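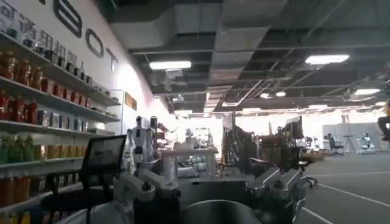 Furkness collected editions: hardcover or wait for the paperbacks?

longbox_ned
Hi all. I've been reading Furkness in single issues since the second arc and my run has holes in it (missing 4 and 9, and I'm not paying what people want for 9). The first hardcover has been solicited for August and my shop needs to know by the end of the month whether I want one. It collects the first nine issues plus the short from the anthology. The paperbacks are supposed to follow but there's no date. Has anyone heard whether the paperbacks will have the same contents? I don't care much about cover galleries but I do want the short.

tealpanel
The solicitation text for the hardcover lists the short, a cover gallery and script pages. Nothing on the paperbacks yet. With Coseck's other series the paperbacks dropped the scripts and kept everything else. I'd expect the same.

Gutterspace
They didn't keep everything else with Dwivedi. The second Dwivedi paperback left out the two-page prologue that ran on the inside covers of the singles. You can read the book without it but the ending makes a lot less sense. I wrote to them and never got a reply.

tealpanel
The prologue was missing from the Dwivedi hardcover too. It was never in any collection until the reprint. So that was a mistake in production and has nothing to do with one format against the other.

Gutterspace
I have the hardcover on my shelf. I'll check tonight.

marrow_and_ink
Print run on the hardcover is 2,000 according to the newsletter. If you want one, order it. The Dwivedi hardcover was gone from distributors before most shops had put in a reorder, and mine only got one copy out of the three it asked for.

longbox_ned
Thanks. That's a smaller run than I thought. Was that figure for North America only or for everything?

marrow_and_ink
It didn't say. I took it as everything.

quietgrey
I'll argue for the paperbacks. The colouring on Furkness is very dark from issue 4 on, and Coseck prints its hardcovers on a glossy stock that shows every lamp in the room. I ended up reading Filtik with the book tilted away from me. The paperback of the same book is on uncoated paper and it's a better read, even if the blacks are a bit greyer. It also lies flatter.

Gutterspace
Disagree on Filtik. The uncoated paper killed the blues in the harbour chapter. It looked like a different colourist had done it.

quietgrey
It looked closer to the singles to me. I compared the two at the library, which has both. I suppose it depends which version you read first.

spinner_rack_62
Are the hardcovers sewn or glued? I've had two glued ones from other publishers let go of pages in the first year and I'm not doing that again at these prices.

marrow_and_ink
Dwivedi is sewn. Filtik is glued, but it's also the older book. I haven't seen anything about this one.

tealpanel
Filtik is sewn in the second printing. Look at the top of the spine, you can see the signatures. The first printing was glued.

spinner_rack_62
Good to know. I'd want to hold one before buying in that case, which I realize doesn't help with preordering.

longbox_ned
My shop gives 15 per cent off preorders and nothing off the rack, so waiting costs me a bit either way. The other thing is shelf height. Does anyone know if it's the same trim size as Dwivedi? That one is too tall for my bookcase and lies on its side on top of the others.

marrow_and_ink
The solicitation gives the same dimensions as Filtik, so shorter than Dwivedi. It should stand up.

Gutterspace
Back with the Dwivedi hardcover in front of me. Tealpanel is right, no prologue. I must have been remembering the reprint, which I borrowed. My complaint about the paperback stands but it applies to both.

tealpanel
No worries. It was a strange thing to leave out.

hexagonal
Coming at this from the other side, has anyone considered just filling the gaps? Issue 9 has gone up because of the variant, but the standard cover turns up in dollar bins if the shop hasn't noticed. I found mine in one, bagged with the wrong board. The letters pages are in the singles and they won't be in either collection. The replies from the writer in the early issues explain a fair bit about the map.

longbox_ned
I've looked for a year. The two shops near me both price off the same site, so the bins are picked clean. I'd take a beater copy of 4 if anyone has one.

hexagonal
I have a spare 4. Small tear on the back cover and a price sticker I never got off. Send me a message, you can have it for the postage.

longbox_ned
Message sent, thank you. I've also put my name down for the hardcover. If the paper is as shiny as quietgrey says I'll read it in the daytime.

quietgrey
Let us know what stock they used when it arrives. I'm still waiting for the paperback, but if they've gone to matte I'd change my mind.

spinner_rack_62
And whether it's sewn please.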